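Paid testers wanted: remote operators for the Flollow home robot kit
Posted 18/01/2026 by the Vodby trials desk

Vodby is looking for people to try out Flollow, our teaching kit for two-armed household robots, before it goes on general sale in August. You will work from home, on your own computer, steering a simulated robot through ordinary kitchen and living room jobs. No robot is shipped to you and you do not need to own one.

Views from the simulator, the robot's two arms by a counter and one close up on a gripper:
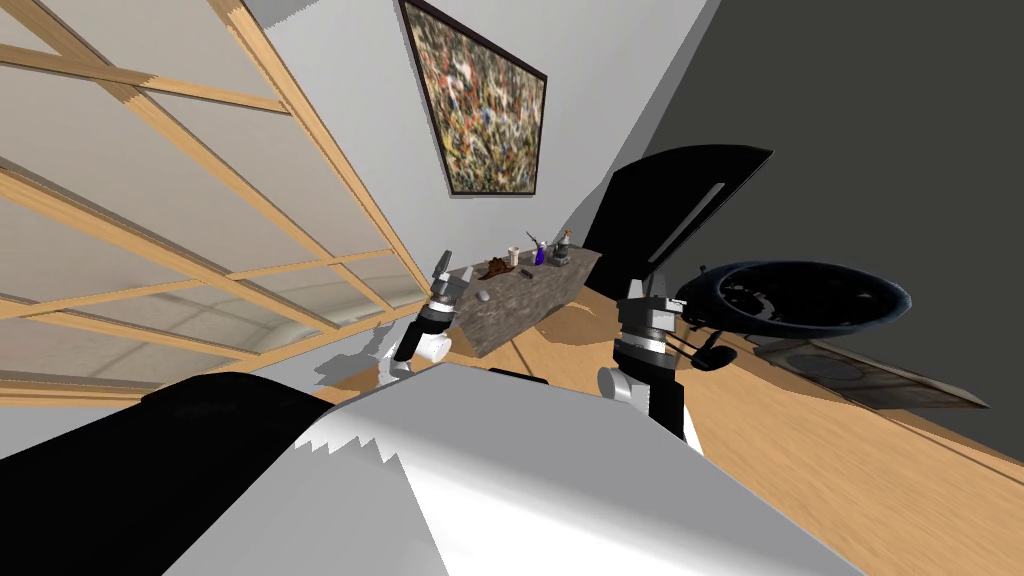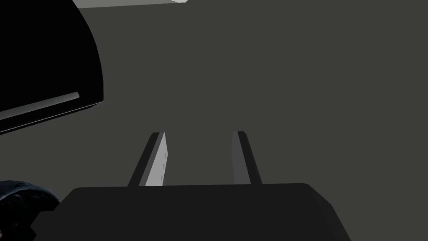 What the product is

Flollow is a software package with a pair of hand controllers. The buyer uses the controllers to move the robot's arms and open and close its grippers. The software records each attempt, and the recordings are then used to train the robot to do the job without a person steering. The simulator comes with the kit so that owners can practice before they connect a real machine.

The simulator and the recording tool are both finished enough to use every day. We now want to know how they hold up with people who did not build them. Our own staff have been using the kit for so long that they no longer notice when a menu is in the wrong place.

What you will do

Each tester gets a list of tasks. A task is one short job, such as picking up a small item from a counter and setting it down in a different spot, or moving a cup without knocking over whatever is next to it. You steer, the software records, and at the end you mark the attempt as good or bad and write a sentence or two on what went wrong if it went wrong.

You will switch between several views while you work. The wide view is best for getting the arms to the right place. The close view is for the last part of the reach. Some testers in our first group found the wide view hard to read when the robot leans. You can turn on a leveling option in the settings, and we would like you to try the tasks with it on and with it off.

The full set is 310 attempts per tester. You may do them in any order and at any time of day. Most attempts are short, but you will repeat the same job many times over, and you should be honest with yourself about whether you can stand that. People who enjoy fiddly, repetitive work tend to do well. People who want to see something new every few minutes tend to drop out.

After the attempts there are 2 written surveys. The first is on the controllers (grip, button placement, how tired your hands got). The second is on the setup guide and the menus. Please don't leave the second one blank. We had to throw out a lot of half-filled surveys last time and it held up the changes to the guide.

Who can apply

You must be 18 or older and able to read and write everyday English. You need a desktop or laptop with a separate graphics card, a wired or steady wireless connection, and a table you can sit at with both elbows free. A tablet will not work.

No background in robotics or programming is needed. We are setting aside half of the places for people who have never used a simulator of any kind. Experience with video games helps a little at the start and stops mattering after the first few sessions.

Left-handed testers are very welcome. The controllers can be swapped in software and so far hardly anyone has tested this.

If you get motion sick from moving screens, please think twice. The view tilts when the robot's body tilts. There is no headset involved, but it can still bother some people.

You can't take part if you work for a company that sells robot training software, or if you live with someone who does.

Places and pay

There are 200 places. Each tester who completes the attempts and both surveys is paid $2,338. If you stop early you are paid for the share of attempts you finished, as long as they were recorded properly. An attempt you marked as bad counts the same as one you marked as good. Please don't delete the bad ones.

The controllers are sent to you on loan with a return label. Pletilach handles the shipping both ways and will email you a tracking link. The simulator license ends when your testing ends.

Payment and contracts are handled by Zacharopoulos, our staffing partner. You will be hired as an independent contractor and will have to sort out your own taxes.

What we record

The software saves controller movements, the simulated camera views, button presses and your written notes. It does not use your webcam or microphone. Recordings are kept under a tester number. They will be used to improve Flollow and may be included in the practice set that comes with the product. If you are not comfortable with your recordings being included there, say so on the form and we will leave them out. It does not affect your chances.

How to apply

Fill in the form on the Vodby trials page. You will be asked for the make and model of your computer, your graphics card, your upload speed, and a short paragraph about any hand work you have done, paid or not. Sewing, model building, dental work, cake decorating and bike repair are all useful answers. A resume is not required.

If your computer meets the requirements we will send you a link to a short tryout in the simulator using a mouse and keyboard. It is meant to be awkward. We look at whether you follow the instructions and what you write in the notes box, and speed is not scored.

We reply to everyone, but it can take a few weeks.

Comments

tinsnips
Does it run on a Mac? The form only lists Windows cards in the dropdown.

Vodby trials desk
Windows and Linux only for this round. Sorry.

marrowfat
I was in the first group. The controllers are comfortable but the trigger on mine squeaked the whole time. Pay came through fine. Do a few every day, don't leave them all to the end like I did.

quiltingfool
Can my husband and I both apply if we share one computer?

Vodby trials desk
Yes, on separate forms. You would each get your own controllers and tester number.

Related openings
Technical writer, Flollow setup guide (contract)
Customer support, controllers and returns
Simulator artist, kitchens and living rooms
Translators for menu text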